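Budget for the second picking cell

Posted 24/08/2018 by Kristine Quiambao

I spent most of this week on the equipment budget for Stoker, so that is what this post is about. A couple of people wrote after the May post and asked for line items. I can't give all of them, but I can give the ones that surprised me and the ones I got wrong the first time.

Stoker is the bin picking project at Zirnside. We have one cell running in the back room and want a second one next year. The arm itself is the easy part of the request. There is a price, it comes on one page, and the people who approve money have seen a robot price before. The quote is good for 31 days. Everything I had trouble with is smaller than that.

The gripper

Last year I wrote "gripper" on one line and put one number beside it. What we ended up buying was a gripper, a set of fingers, a second set of fingers when the first ones turned out too short to reach the bottom of the bin, fittings, hose, a valve block and a regulator. The fingers were made for us by Wiston. They cost $240 a pair, and we are on our fourth pair. Fingers wear, and they also hit the bin wall when somebody (me, twice) gets the bin position wrong. For the new cell I have put down the gripper as one line and finger pairs as another line under consumables, six pairs for the year.

I also gave fittings their own line. They are cheap one at a time. The trouble is that we ordered them one at a time and paid shipping on each order. This year it is a single order of $200 and a box on the shelf.

Cables and hose

Anything that runs along the arm to the gripper moves every time the arm moves. I budgeted for the cables but left out whatever holds them to the arm, and for the first few weeks we used zip ties. I would not do that again. The new request has a proper dress pack in it. Aquino quoted one that fits, and they will install it if we have the arm down for a day. I asked whether they would do the old cell on the same visit and they said yes, at a lower rate, so that went in too.

While you are at it, measure the distance from the wall to the far side of the table before you order an extension for anything. I measured to the near side.

The bin

I priced three kinds of bin. Molded plastic ones are light and cheap, and they bow when they are pushed from the inside. A custom one from a sheet metal shop would have had mounting tabs and cost more than I could defend. We went with plain metal bins at $149 each, and I have asked for two more. They get scratched up, which matters less than I expected. I had a line for repainting them and I took it out.

There is no bin fixture in the budget either. I had one drawn up. Spring clamps on the rim do the job at the stage we are at, and if the bin has to move for a new test, it takes a minute to take them off. A machined fixture would make sense once the bin stays in one spot for months. I moved it to the following year, and I'd suggest the same to anyone who hasn't settled their layout. We mark positions on the table with blue tape. A roll lasts a long time and I did not give it a line.

Test parts

We do most of our work on plain blocks. I had to argue for a parts line at all, with the reasonable question being why we couldn't use real product. Real product gets scuffed, changes with each revision and has to be signed back in. Blocks can be dropped all day. My advice is to order them in more than one color from the start, even if your software doesn't care. When you are standing at the table trying to tell a coworker which one the gripper keeps missing, "the red one at the front" is faster than pointing.

Computers and power

I underestimated outlets. Count the controller, the computer, the monitor, the lights, the compressor if it is in the same room, and a charger or two, and then look at where the outlets are. Ours ended up with more power strips than I like. The second cell has an electrician's visit in the request, before delivery instead of after. It is the line I was asked about most and the one I'd give up last.

Furniture also belongs here. There is no stand for the teach pendant in the current cell and it spends a lot of time on the floor. A wall bracket is a small purchase. It is in.

What I took out

A second camera mount, the bin fixture, a bigger table, and a spare controller board. The board was the hard one. If it fails, the cell waits for a new one to ship, and I said so in the notes column so the choice is on paper. I also cut my training days from five to three, as most of us know the machine by now.

What I left alone

Contingency is still ten percent. I was asked to bring it down and I sent back last year's list of things bought out of it, with dates. Most of that list was hose, connectors and fingers. It stayed.

The request goes in at the end of the month. If it comes back approved I'll post the order of purchase, as lead times are a separate problem and the longest one is not the robot. Until then it is the one cell, the same bin, and the same red and green blocks.
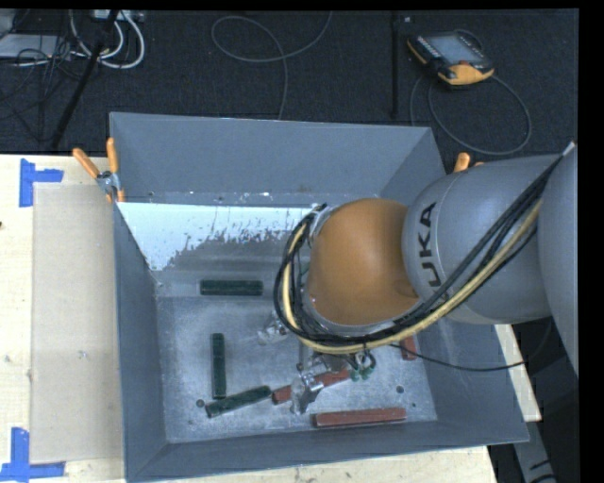

Earlier posts

Quotes that expire before the meeting
Moving a compressor up one flight of stairs
What we paid Wiston for, and what we made ourselves
Notes from May: first month with the cell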